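Trullov House Shared Kitchen
Minutes of the September meeting, upstairs room, 7 p.m.
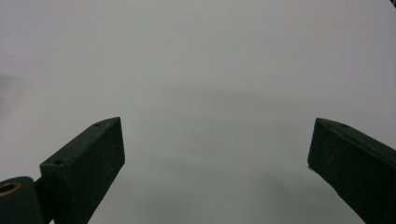 Do we have to empty the cupboards before the surfaces are painted? Only the two beside the window, and everything in the others can stay where it is with the doors shut.

Welcome and last minutes
Everyone was thanked for coming out in the rain, and for the plum cake, which went quickly. The last minutes were agreed with one change – the shelf paper was bought by the second floor and they would like that remembered.

Walls and surfaces
We had a long and very friendly talk about color. The pale gray has plenty of support, though several people still feel a warmer shade would be kinder on winter mornings. Grutard has quoted for two coats and will hold the price until the end of the month. Agreed to go with gray, and to ask Grutard whether a wipeable finish costs extra. The cream sample pots are free to anyone who wants them.

Packing up
Naseri can lend us 12 crates, to go back clean please. Glasses first, then the big serving plates, and do write your floor on the lid – last time the third floor's gravy boat was missing until spring and there was a good deal of feeling about it. Spices may live on the landing for the week. The Uno cards and other games are to go in the hall closet and not in with the saucepans.

Money
80 dollars was set aside for brushes, drop cloths and sandwiches. Someone asked if this paint would see us through to 2039, which got a laugh, but we would all be very pleased if it did.

Any other business
The drawer by the stove still sticks. Candle wax was suggested and will be tried.

Next meeting after the painting, same room, cake welcome.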